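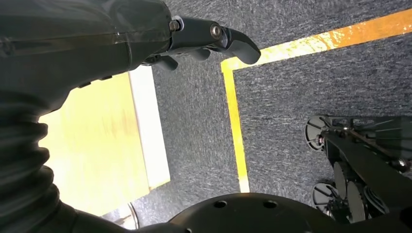
Ellulham Junior Language Club - Reading Pages

Why Do People Speak Different Languages?

People around the world speak thousands of languages. Some are used by millions of people every day. Others are spoken in only one village.

A long time ago, people lived in small groups. When a group grew too big, part of it moved away to find food or land. At first both groups talked the same way. Then little changes crept in. A sound got softer. A new animal needed a name. Children said a word in their own way and kept saying it when they grew up.

Think of a made-up island called Tirnora with a tall mountain in the middle. Half of the people live on the north shore and half on the south shore, and they hardly ever meet. After about 100 years, they can still understand each other, but some words sound odd. Much later, they may need help to talk. Now the island has two languages.

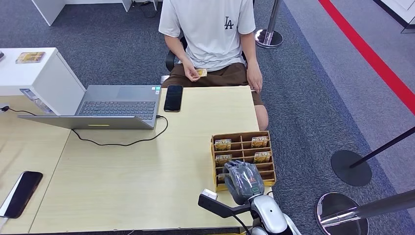 Sitting with a small yellow card in one hand.

Mountains, seas and deserts can all keep people apart. In places with many steep valleys, you often find many languages close together.

Languages also mix. When people trade, travel or move to a new country, they carry words with them. English took "pajamas" from Hindi and Urdu, "piano" from Italian and "kindergarten" from German. You may use all 3 without thinking of them as foreign words.

Languages that came from the same older language are called a family. Spanish, French and Italian all grew out of Latin. Look at the word for "hand":

Spanish: mano
Italian: mano
French: main

Two of them match, and the other is close. Words like these help experts work out which languages are related.

Try it at home

Ask people in your family which languages they know, and which ones their grandparents spoke. Learn to say "hello" and "thank you" in 2 of them. Write the words down the way they sound to you - the spelling can wait.

Words to know

Dialect: a way of speaking a language that belongs to one place or group.
Bilingual: able to use two languages.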